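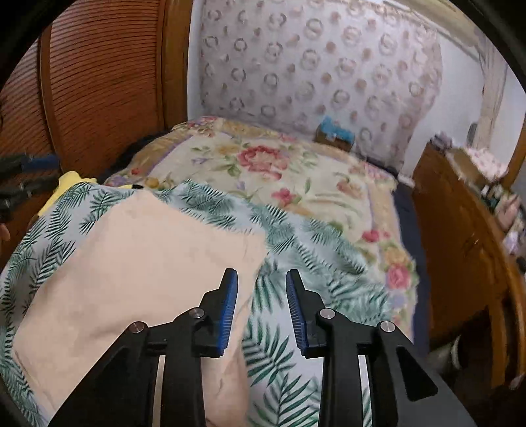

About Fatby

Fatby arranges long-stay travel for people who want to live in a city for one to three months and study its language or history while they are there. We handle rooms, local enrollment, transit passes and the paperwork that goes with a longer visit. We do not sell airfare, cruises or escorted tours.

The company began as the housing desk of a small language school in Brestness. The school closed its housing desk to outside students, and the staff who ran it set up on their own under the present name. The school is still a customer. It places its summer intake through us and uses the same forms as everyone else.

What we arrange

A standard booking covers a furnished room or studio, a check of the room before arrival, a transit pass for the first month and a contact number that is answered from 7 a.m. to 10 p.m. local time. Study is booked separately. Travelers may enroll in a morning course, an evening course or none at all. Course fees are paid to the school directly and we take no share of them.

We currently keep 267 rooms on our list in 8 cities. The list is revised in January and September. A room is removed if it fails two checks in a row, or if the host changes the house rules without written notice. Rooms that have been removed can be put forward again at the next revision.

Hosts

Most hosts live in the building or on the same street. Each one signs a yearly agreement that sets the rent, the notice period and what is included — linens, heating, internet and use of a kitchen. Meals are not part of the agreement. Some hosts offer them, and the price is then settled between host and guest.

Hosts are paid on the fifth day of the stay. The delay gives a guest time to report a fault while the money is still held by us.

Our partners

Dobson handles visitor insurance and deals with claims in its own name. Questions about cover should go to Dobson directly, as our staff are not licensed to answer them.

Trultanov runs the walking program, a set of neighborhood routes with printed notes on street names, markets, places of worship and the communities that settled in each district. The notes are available in English and French. A route takes between two and four hours. The notes are free to anyone with a current booking and can be collected at the local desk.

Fees

The booking fee is 225 dollars per person for a stay of up to one month. A refundable deposit of 500 dollars is held for every room, whatever the length of stay. It is returned within ten working days of departure, less the cost of any damage the host has shown in writing. Extensions carry no second booking fee if they are requested at least a week before the stay ends.

Office

The Brestness office is on the second floor, above the post office, and is open from 9 a.m. to 4 p.m. on working days. Visitors should use the side entrance. The office closes for two weeks in August; the contact number for current guests stays open.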